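Section 10. Setting Up the Shared Worktable 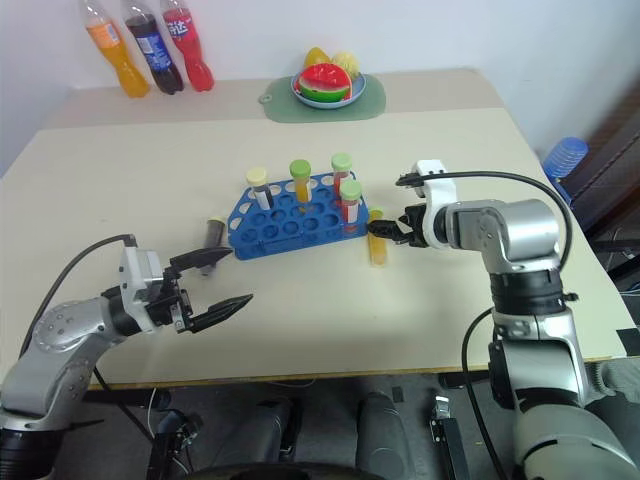
The Hollitz worktable is supplied for rooms in which sample handling and refreshments must occupy the same surface. Each item is assigned a zone before work begins, and the zones remain unchanged until the table is cleared. The test tube rack belongs in the middle of the table, with soda bottles kept at the back edge, against the wall, and the fruit plate on its green placemat beside them. The rack may be set at a diagonal, provided that its rows of holes remain within easy reach.

Placing the items

1. Wipe the tabletop and allow it to dry.
2. Stand the bottles in a row at the back edge. Tighten all caps.
3. Lay the placemat flat and center the plate on it. Toy fruit from the Girar set may be left on the plate.
4. Keep a clearance of 300 mm between the placemat and the front edge of the table.
5. Set the rack down and press lightly on both ends to confirm that it does not rock.
6. Insert capped tubes only. Push each tube down until it rests firmly in its hole.

Note: Unused holes may be left open. Tubes need not be grouped by cap color unless the room supervisor requires it — see Section 13.

Caution: Do not lift the rack by the tubes or their caps.

Caution: Do not pour drinks while tubes are on the table.

Questions about table layout should be directed to Sheldon Fehr, Room Services.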